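4.2 Travel patterns among visiting fans

The second part of the survey asked respondents how they chose stops on a trip built around a book or film series. Of the 875 completed forms, most came from readers of the Sikusero novels, whose setting is based on the coastal town of Paiva. The rest came from viewers of the television version, which was shot mainly in Semton.

Readers and viewers planned their trips differently. Readers tended to start with the bookshop and the harbor steps, both named in the first novel, and stayed in town overnight. Viewers more often came for the day and went straight to filming locations. Both groups gave low scores to signs and parking. Several respondents wrote that the walking route was hard to follow after the ferry landing, a complaint also recorded by Subramaniam in his earlier interviews with tour guides.

We asked each respondent to name up to nine stops. Shops and cafes with only a loose tie to the series were named more often than we expected. The themed tearoom in Evell, which does not appear in any of the books, ranked above two places that do. Fans who traveled with children were the most likely to list it. Sunday visitors named fewer stops, partly due to shorter opening hours.

Responses were stored on a desktop computer and coded by two readers working separately. They disagreed on 11 of the first 100 forms, mostly over whether a museum gift shop should count as a separate stop. These were settled by discussion, and the rule was then applied to the full set.

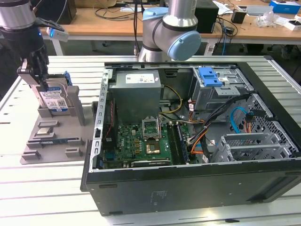 Figure 3. Desktop computer tower with side panel removed, and hard disk drive held over a gray tray.

Spending was reported in broad bands, so the totals in the next section should be read as estimates. Respondents who left the spending question blank were kept in the counts of stops but dropped from the spending tables.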